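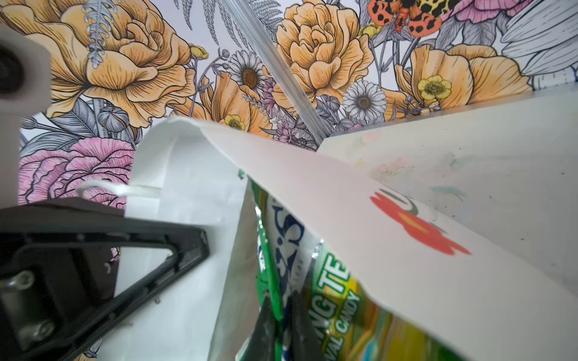
Gift bag packers wanted, Sullham

Kontogiannis is a small candy shop with a mail counter at the back. We are looking for 2 part-time packers to fill gift bags for holiday orders. The job starts in November.

The work is mostly bagging candy. You read the order slip, pick the packets, stand the bag up, fill it and set it aside for tagging. Larger packets go in first. Small wrapped sweets go on top so people see them when they look in. Packers also wipe down tables and restock the shelves.

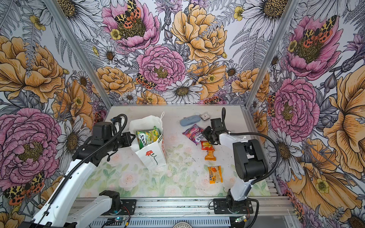
White paper bag and candy on a rose-print tabletop.

Shifts are two hours, afternoons only. A full shift is normally 25 bags. No experience is needed, but you should be comfortable standing and handling food packaging. Tell us about any nut allergy when you apply, as some of our candy contains nuts.

To apply, leave a short note with your name, phone number and free afternoons at the shop counter. Applications close 22 October 2025.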